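Search jobs, teams, places... Go
Keyword or location

WANTED: safety drivers and incident reviewers, highway lane keeping, Lallis project

Brekodix is hiring again. Short version: our driver assist had a bad spring. The steering let go of the lane when it shouldn't have, more than once, and we're not going back to normal runs until we understand it. Need people who can sit behind the wheel with their hands ready and write down what happened in plain words after. Also need people at a desk to go through the drive footage.

Daytime highway, two lanes our way, light traffic mostly. The work looks like this:

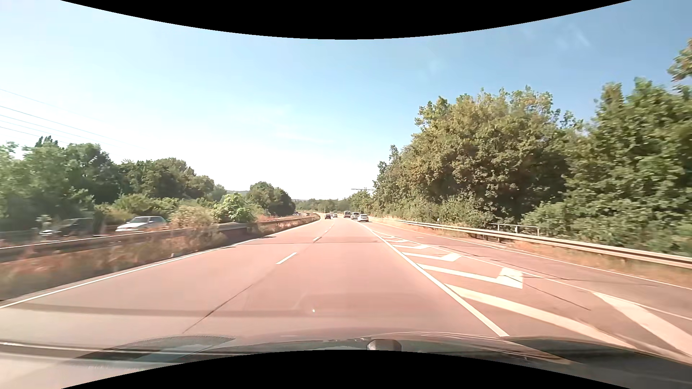
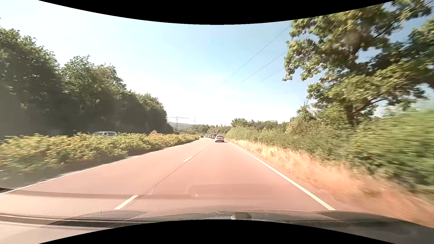 Forward view from the car on the highway. Hatched area and joining lane in the first one, median hedge on the left in the second.

What went wrong

In June the Skunari unit (lane keeping, release 2) started dropping out near merges. No chime, no light. The wheel just went slack and the car drifted toward whatever side the road leaned. Driver caught it each time. Nobody hurt, no contact. But one of those times the warning came on a good while after she had already corrected, and that is the part that scares us.

We have 422 clips flagged from the logs. Of those, 91 have been looked at by a person. Everything else is waiting on you.

Suspects so far: painted hatching read as a lane line, pavement seams read as a lane line, low sun on pale pavement, reflections off the hood. Could be one, could be all. Could be the alert software and not the vision at all. Don't apply if you already know the answer.

Safety driver (2 openings)
- Clean license, at least five years driving, lots of it highway
- Comfortable taking over with no notice. We will test this, on a closed lot, before you go anywhere near traffic
- Able to say "I'm stopping the run" to an engineer who wants one more pass. You won't be argued with. If you are, call Kausar Paracha
- Short shifts, 90 minutes max at the wheel then you swap out
- No phone, no earbuds, no exceptions

You ride with a second person who watches the screen. The driver doesn't watch the screen ever. That was one of our own mistakes, we had one person doing both jobs.

Incident reviewer (part time, desk)
- Go through clips, mark when the system let go, when the driver took over, when the alert came if it came
- Note markings, joining lanes, traffic ahead, light, anything odd on the road surface
- No coding needed. Patience needed
- Experiance with claims, dispatch, insurance, air traffic, anything where the timeline matters, is a big plus
- You'll work with Seon-mi Moon, who wrote the first write-up and wants a second opinion on nearly all of it

Where things stand

Hands-off runs are suspended. All current driving is hands on the wheel with the system loaded but limited. Panasiuk, who supply the steering motor, have taken one unit back for bench tests. Results will be shared with the drivers, same day we get them, good or bad.

Pay: hourly, paid training, full pay if a run is called off for safety or weather. Reviewers can work from home after the first two weeks. Drivers start from the Lallis garage, 7:30 am, coffee is bad.

To apply: one page on your driving or review background plus a few lines on a time you stopped a job that was going wrong. Doesn't have to be cars. Send to Talha Pirzada in the hiring office or drop it at the front desk. Calls fine too but he's in the garage til noon most days. No cover letter pls.

Interviews as people come in, we're not waiting for a closing date.

Comments (4)

Tahira Arain
Did the reviewer job last year on the older release. Good team. Bring your own chair cushion. Are the clips still capped at a minute? Too short to see what led up to it imo.

Seon-mi Moon
@Tahira longer now, you get a good lead-in before each event. You complained enough.

roadgrader_jim
A silent dropout is about as bad as it gets. Glad you put it in the ad instead of hiding it. Does the driver get a physical cutoff or just the wheel?

Parveen Pirzada
@roadgrader_jim both. Red button by the shifter, kills power to the steering motor. Gets tested at the start of every shift, driver presses it themself. Should of been in the ad, will ask Talha to add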